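How wet does Skillusholm get? My term project on surface water and old drains
2021-11-23
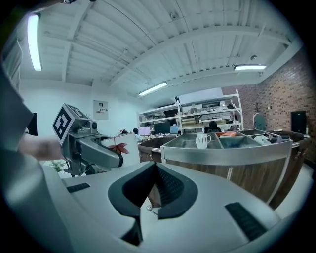

Two hand-held grippers, one with a marker cube on top.

I picked flooding for my project mainly because I walk through it. Every time we get a proper downpour the bottom end of Hatolura Road turns into a pond, and I wanted to know why it's always that bit and never the car park next door, which looks lower to me (it isn't, I checked, but more on that later).

Skillusholm sits on a flat shelf between the Stomden brook and the railway bank. Most people here worry about the brook, and fair enough, it came over the footpath in May. But the water on Hatolura Road doesn't come from the brook at all! It's rain that lands on roofs and tarmac and then can't get into the drains fast enough. The proper name is surface water flooding, and it's a different problem with different fixes.

What I did

I started with the free height maps and a spreadsheet. I split the area into 841 squares and gave each one a height and a surface type: roof, road, grass or "other". The "other" pile got embarrassingly big, mostly back gardens I couldn't make my mind up about, so I ended up calling them half grass and half paving. My tutor wasn't thrilled with that and neither am I.

Then I wrote a little program that drops rain on every square and lets it run to the lowest neighbour. It's very basic. There are no pipes in it, only a fixed amount taken away at each drain cover, and I had to guess that amount from a council leaflet. The first version sent all the water uphill into the railway because I'd put a minus sign in the wrong place, which cost me a weekend.

I ran 200 storms through it, from drizzle up to the sort of thing that makes the local news.

What came out

The pond turned up where it should, which I was very pleased about. It starts filling after 10 minutes of heavy rain and spreads towards the bus shelter. The car park stays dry because there's a lip along its edge, hardly higher than a kerb, and that's enough to push everything back on to the road.

Swapping the paved front gardens for grass made the pond smaller in the light storms and did next to nothing in the big ones. I'd expected more. Adding a storage tank of 1,000 litres at each house helped, but only if it was empty when the rain began.

Still to do

I need real depths to compare with mine. There's now a painted measuring stick by the shelter, and I'm hoping for a wet winter (sorry, neighbours). I'd also like to put the pipes in properly before I try the model on the streets above Stomden.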